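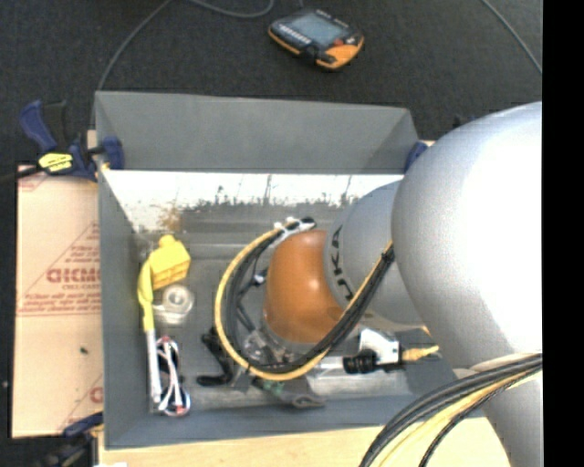

One big bin or lots of little drawers for the odds and ends?

fisulska_4
Settle something for me. I keep all my small shop stuff in one big grey bin. Tools, cables, a roll of clear tape, whatever else landed there that month. My brother-in-law Julián Villanueva says that's not storage, that's a pile with walls. He wants me to buy one of those drawer cabinets. I like my bin! I can see the bottom of it and everything in it. Who's right?

grestbridge_mo
Bin person here. I had the drawers, labeled every one, and still ended up with a drawer called MISC that wouldn't close.

Amato
Sorry, Julián's right. Cables and tools in the same bin is how you get a screwdriver wearing a phone charger. Cables go on hooks. I'll die on this hill.

fisulska_4
But hooks need a wall, and mine is all windows and a water heater lol

drastasham
How full is it? I've got a tall one like that and it's great until it's half full, then you're in up to the shoulder. I cleaned mine out in April and found 2 tape measures I'd already replaced.

fisulska_4
Not full at all, just a single layer on the floor of it.

grestbridge_mo
Then leave it alone!! You're fine.

Amato
Give it a year. At least put the tape somewhere else, the ends pick up every bit of grit down there.

fisulska_4
OK the tape I'll give you. It can go on a nail by the door. The rest stays put and I'm not showing Julián this thread.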